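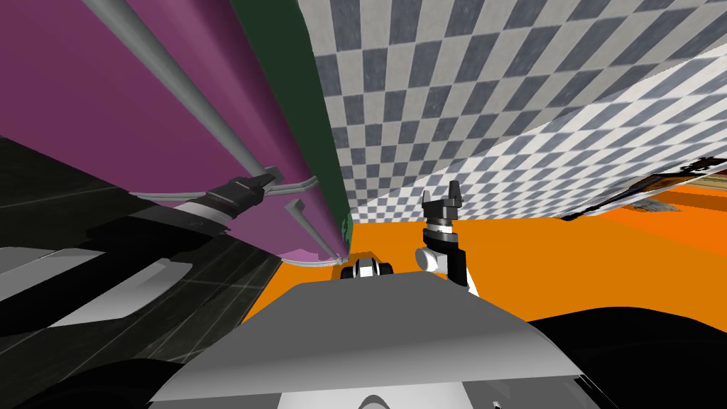
Student Work > Sport Management > Project Reports

What happened to the rowing venue? Trovham and the cost of one regatta

Last updated: 5/3/25

I picked Trovham for my project mostly because I grew up near it and my family complained about the regatta lake at dinner for years. I wanted to know if the complaining was fair. The short version is that some of it was, and some of it was people being mad about parking.

The town got the Plukach Regatta on a bid that promised a temporary grandstand, a finish tower and a boathouse the local club could keep. What got built was a permanent grandstand with 3,000 seats -- way more than the club could ever fill, and I say that as somebody who likes rowing! My first question was when temporary turned into permanent, and I figured I'd find one big meeting where it happened. I didn't. The word just drops out of the paperwork between one draft and the next.

I read the venue file at the town library. It runs 171 pages and it isn't in any order. The early pages are mostly letters about water depth, then there's a pile of invoices, then more letters about water depth. I made a spreadsheet and sorted everything by date, which took most of spring break (I had other plans for spring break). After that it got a lot easier to follow. 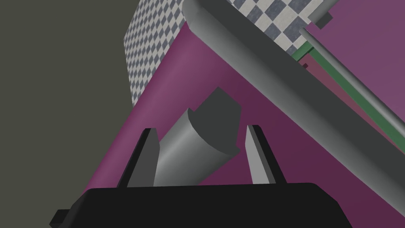
Simulation view: open gripper with a gray object between the fingers.

Three things pushed the bill up, as far as I can tell. The lake bed had to be dug out a second time when the lane markers wouldn't sit right. The start system was ordered from Skelta, then changed, and the change fee was bigger than I expected. And the regatta was moved out of July after the roadwork ran over, so every rental contract had to be written again. The rentals are the part that bugs me. Tents, fencing, radios, all of it paid for twice in places, and I can't find anyone asking for a discount.

The bid planned on 8 lanes and the final course had 6, so you'd think the course itself would have come in cheaper. It didn't, but I can't pin down how much of that was the second dig. The invoices lump the two jobs together. I went back and forth on whether to split them with a guess and ended up leaving them as one line in my table.

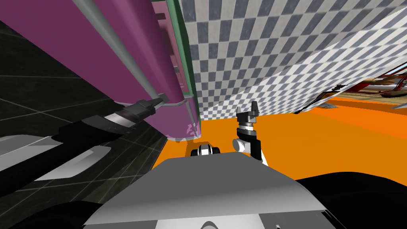
For a comparison I used the Mwakyusa canoe course, which was put together for a smaller event and used bleachers that got trucked away afterward. I know it's not a perfect match -- canoe sprints need less length, and the town already owned the land. Still, their budget has a line for taking things down, and Trovham's never did. I kept coming back to that line the whole time I was writing.

If I had another semester I'd look at what the boathouse costs to heat. The club pays for that now, and their bookkeeping is a lot neater than the town's.

Related reports
Who pays when a road race gets rained out?
Ticket pricing at small college swim meets
Reusing bleachers: a look at county fairgrounds
Ice time and the hockey rink budget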